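Do you really need to wash new towels first?

Every July the linen sales start, and every July somebody tells me a new towel must be washed three times with vinegar before it will dry anything. Rizal Liew swears by it. I have my doubts.

I bought two of the same bath towel from Millo, 16 dollars each. One got the vinegar treatment. The other went straight on the hook. After the first week I could tell them apart – the unwashed one pushed water around a bit and left fuzz on my shoulders. By the fifth ordinary wash I couldn't, and I did try.

So one plain wash, sure. The full ritual looks like a good way to sell vinegar. 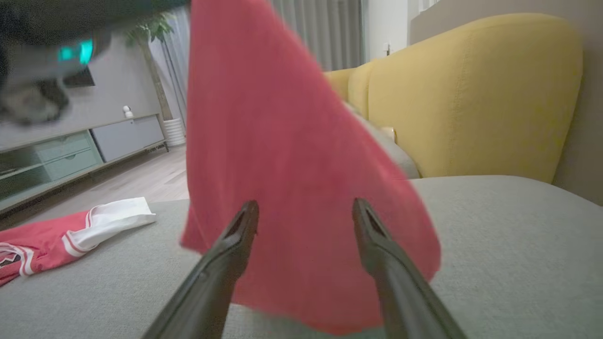

What about fabric softener?

Here I'm more willing to listen. Softener coats the loops, and my older towels did seem thirstier once I quit using it. Then again, I also started stuffing less into the machine that month, so who knows. Pesonen prints "softener safe" on the label without saying what that means. I wrote and asked. No answer yet.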